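Boards > Racket Sports > Running a Club > Tournament Formats

Round robin or knockout for a first club tournament?

YvonneB
Hi everyone, long-time reader and only an occasional poster, so please be gentle with me! Our little table tennis club at Hemstead is putting on its first proper tournament in September and I somehow said yes to doing the draw. We have 40 players signed up, anywhere from kids who started in spring to a couple of folks who could beat me with a frying pan. I would love for everybody to get plenty of games. I would also love to be home for supper.

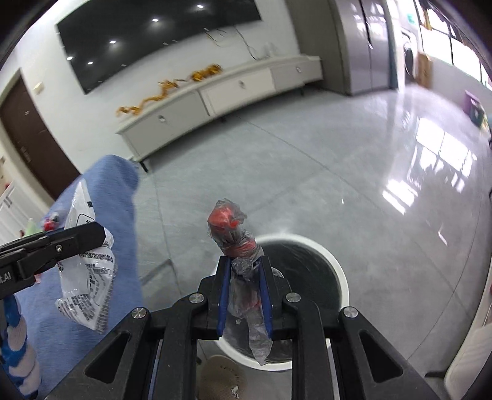
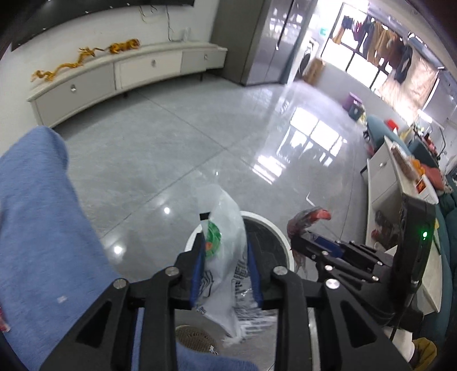 Plastic bags held over the white bin

We get the hall from nine in the morning until five, with five tables. My first thought was groups and then a knockout, but my husband says a straight knockout is what people expect when they hear the word tournament. What have you all done?

Posted 15th August

hedvika_s
Groups, groups, groups! I ran our spring open at Wonus as a straight knockout the first time and I still feel bad about it. Half the field was finished after one match, and some of those people had driven an hour (one lady had brought a whole cake). Put them in groups of five, so everybody gets four matches, and send the top two through. That gives you 16 for the knockout, and a bracket of 16 is a lovely tidy thing to run.

DimaG
I'm going to disagree with Hedvika a little, with affection. Eight groups of five is ten matches a group, so 80 matches before the knockout even begins. On five tables that's 16 rounds. Say 15 minutes a match if you play best of three and keep people moving, and you've used four hours. Then the knockout on top, and lunch, and somebody always wanders off to the parking lot just when you call their name. It can be done, but it's a long day for the kids.

I'd look at a knockout with a second bracket for everyone who loses their first match. Two matches guaranteed and far less paperwork.

hedvika_s
Two matches, though, Dima! For a whole day out! I'd be so sad.

DimaG
You would be sad and I would be on my second cup of coffee with my feet up :) We can both be right, I suppose. It depends a lot on whether the players come to win or come to play.

taina.sampaio
Could you split the day? We did juniors and beginners in the morning and everyone else after lunch, groups both times, and it was the happiest event we've had. The hall was calmer too, and the parents weren't stuck there all day. One thing I'd watch is the seeding - spread your strongest players across the groups first and draw the rest out of a hat. Otherwise you get one terrible group and I promise you will hear about it until Christmas.

YvonneB
Oh, I like the split very much, thank you, Tainá. I think I'll do groups of four in both halves so the day doesn't run away from me, and best of three until the semifinals. Dima, I'm keeping your second bracket in my pocket in case we start late. Does anyone decide ties on head-to-head, or is it games won?

DimaG
Head-to-head first, then games, then points. Write it on the wall before anyone plays. That part I will fight for.

Tags: table tennis, draws and brackets, club events, beginners welcome

Comments

Kyriaki K.
We tried the two-bracket way and our beginners liked it fine, so don't write it off. Best of luck, Yvonne!

awad_paddler
Games won before head-to-head for us, always has been. I know, I know.

hedvika_s
Please come back and tell us how it went. And have some cake there.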